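Keep the Bad Takes

Most teams that gather examples for a learning system throw out the clumsy ones. I think that is a mistake. At Tedska we used to delete any take where a hand slipped or the operator paused, and of every 100 we kept 29. The system learned to move well when all was well, and froze otherwise.

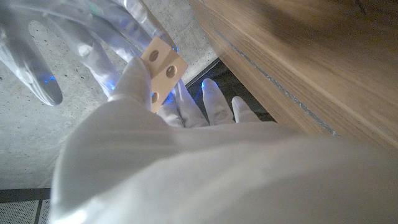
Two white robotic hands at work.
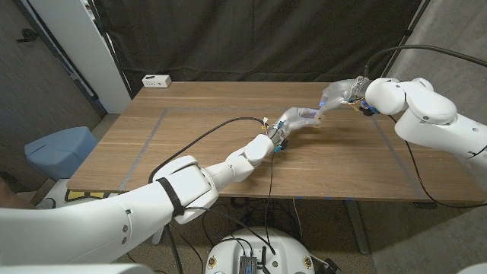 Ronaldo Sebastian argued for keeping the slips and labeling them, and I came around to his side in September. A slip followed by a recovery teaches something a clean take can't. It does cost more. Labeling takes time, and operators don't like having their worst minutes saved. I would still pay for it before I paid for another 23 hours of perfect takes.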